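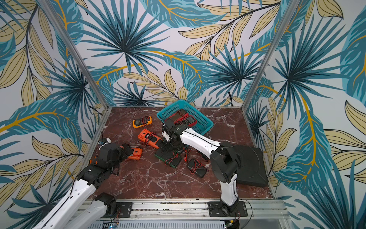
Speaker notes – student robotics project, Delden club evening, 2026-06-21

Start with the task, before any talk of code. The club picked clearing a bench of multimeters into a basket, and the job sounded easy when we wrote it on the board. It is a good first job for a two-arm cell. The parts are rigid, they are cheap to replace, and every electronics bench has them. The trouble is the leads. Point to the black meter with red leads tangled across its face, then to the teal basket at the back where two meters are sitting with leads coiled between them. Let people look for a few seconds before going on.

Slide 2. Who we are

Student club, second year. We meet in the back half of the Brumar workshop. Members come from three schools, and most had not touched a robot arm before they joined. Mention that the club is free and that we take new people in July.

Skip the history unless asked.

Slide 3. What we set out to do

One sentence: collect enough demonstrations by hand to train a policy that puts every meter in the basket, leads included.

Say what "leads included" means. A meter in the basket with a probe hanging over the side counts as a miss. We argued over this rule for a whole meeting and kept it. It makes our scores look bad next to other clubs, and I would keep it again.

Slide 4. The plan and the numbers

The target was 3000 demonstrations over the school year. We got 700 by spring break and then changed the plan. Explain why: the first 300 were recorded by whoever was free, and each person had their own way of picking up a meter. Some pinched the body, some hooked the leads and dragged. The policy learned a mix of both and did neither one well.

We threw those 300 out. Pause here. People did not enjoy that meeting.

After that we wrote a one-page operator sheet and had everyone practice before recording. Read the main lines from it:
Grip the body across the short side.
If a lead is under another meter, move that meter first.
Hold over the basket until the leads stop swinging, then lower.
If you drop it, finish the run and mark it. Do not delete it yourself.

Slide 5. Why two arms

Somebody always asks. One arm can lift a meter, but it cannot free a lead that is caught under something else. With two, one arm holds and the other lifts. Teaching students to drive both at once took longer than we planned – three or four sessions for most of them, and the younger ones were often quicker.

Slide 6. What went wrong

Keep this to five minutes.

Glare. A glossy table surface throws back the overhead lights. We moved the lamps twice and got some of it under control.

Background. The policy trained against one wall pattern did poorly when we changed it. We now rotate the wall coverings and write down which one is up. The busy ones are hard on the vision side and we use them on purpose.

Calibration. The arms drifted after the mounting bolts worked loose. Checking the bolts is now the first line on the setup sheet.

File names. We lost an afternoon's work to two laptops saving with the same name. The Pfister script fixes this by adding the station number. Offer to share it.

Slide 7. Results so far

On one meter with its leads wrapped, the policy does well. On a loose pile it still gets stuck, mostly when two sets of leads cross. Play the short clip of the Ondo run, and play the failure right after it. Do not talk over the failure.

We are at 600 clean demonstrations under the new sheet. Be plain that this is far below the first target and that the smaller set trains better than the old one did.

Slide 8. What students did themselves

Building the enclosure, wiring, the operator sheet, all recording, most of the labeling. Mentors did the power supply and the first arm setup. Training runs were shared – students picked the settings, a mentor started the jobs.

Slide 9. Next

Add cables with no meter attached. Try a deeper basket. Run the same task at Delden with their arms if the schedule works out.

Questions. If there are none, ask how other clubs handle dropped parts in their scoring.

Bring: clicker, spare adapter, printed copies of the operator sheet, one meter with leads to pass around the room.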